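Keeping the Water Moving: Questions for the Grollthorpe Supply Office

Aug 3, 2022

The town of Grollthorpe draws its water from two wells north of Clundow. Its operations lead, who asked to be identified by title only, spoke with us about pressure loss in the older mains.

The distribution network dates from several periods, and the oldest section is cast iron. "The pipe wall is usually sound," the operations lead said. "The joints are what leak. A joint can weep for years before anything shows at street level."

Leaks are located by comparing night flow between zones. Demand is lowest in the early morning, so a zone that still draws steadily is marked for inspection. Last year the office logged 217 suspect joints, almost 200 of them on the Preda line. "Preda sits low," the operations lead said. "Static pressure is higher there — the joints see it all day."

Repair crews isolate a section, expose the joint, and fit a clamp. Full replacement is reserved for lengths with repeated failures. The operations lead does not favor replacing everything at once. "You would close half the valves in Dorkberg to do it, and some of those valves have not been turned in a long time."

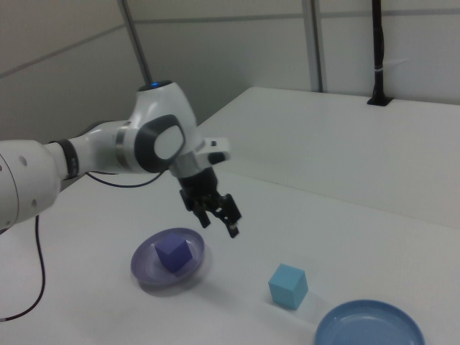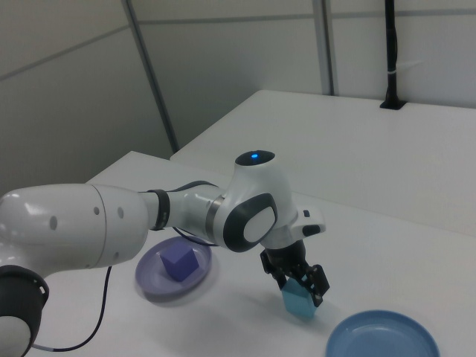

Valve Exercising

Each valve is now closed and reopened once a year, and the number of turns is recorded. "If the count is short, there is debris in the seat," the operations lead said. "We flush it and try again in August."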